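Stacking chair

A stacking chair is a chair built so that several of the same model can be placed one on top of another for storage. The seat, legs and, where present, armrests are shaped so that each chair fits over the one below it with a fixed offset. Stacking chairs are used in meeting rooms, schools, places of worship, canteens and other rooms where the seating layout changes often. They are usually treated separately from folding chairs, which are reduced in depth by a hinge or pivot, although some models combine the two principles.

Terminology

The vertical distance added by each further chair in a stack is called the stack pitch. The angle at which a stack leans as it grows is the stack rake. A chair with a low pitch but a high rake may be limited by tipping before it is limited by ceiling height. Nesting chairs, in which the seat lifts and the frames slide into one another horizontally, are a related type and are stored in rows.

Construction

Frames are commonly made of steel tube, steel rod or aluminum. Rod frames give a lower pitch than tube frames of similar strength, as the rod takes up less height between seats. Four-leg frames must splay outward or have the seat mounted inside the line of the legs so that the upper chair can pass over the lower one. Sled-base frames use a continuous runner on each side and spread the load over a longer line of contact with the floor.

Seats are molded plastic, formed plywood, or a padded panel covered in fabric or vinyl. Padding increases the pitch. Small plastic bumpers are fitted under the seat to keep the frame of the upper chair from marking the surface below.

Armrests

Armrests complicate stacking. Closed-loop arms joined to both the front and rear legs must clear the arms of the chair beneath. Cantilevered arms, fixed at the rear only, stack more easily but carry less side load.
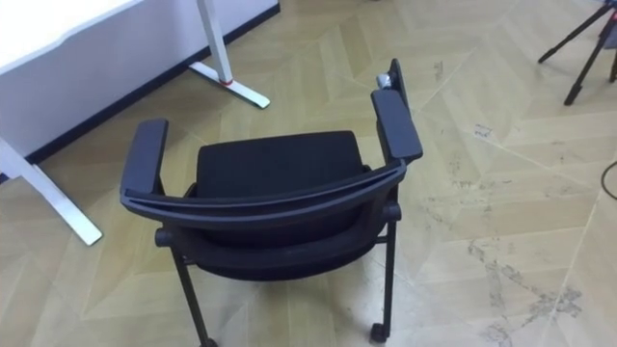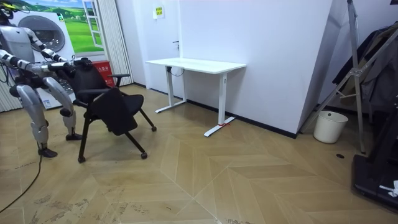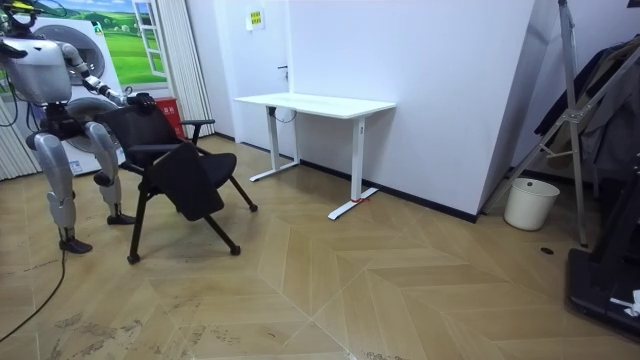 Black chairs with padded seats are common in offices and meeting rooms.

The Mostyn pattern, a rod-frame design with open arms, has a stack limit of 5 on the floor and 18 on a dolly. The armless version of the same frame has a slightly lower pitch. The Utavow pattern uses a sled base and a narrower back, and its arms are supplied as a separate part that can be removed for long-term storage.

Handling and storage

Stacks are moved on a wheeled dolly whose deck is inclined to offset the rake. Chairs are normally lifted by the sides of the seat. Lifting by the backrest places a bending load on the joint between back and frame, and repeated lifting in this way can loosen riveted or screwed fixings. At the Arnero conference hall, the storage room holds 225 chairs of the Reten type in upright stacks along two walls.

Maintenance

Glides, the caps at the foot of each leg, are the part most often replaced. Worn glides expose the tube end and scratch wood and vinyl floors. Felt glides are used on hard floors and nylon glides on carpet.

See also: Folding chair; Nesting chair; Chair dolly

Last revised 07/03/2023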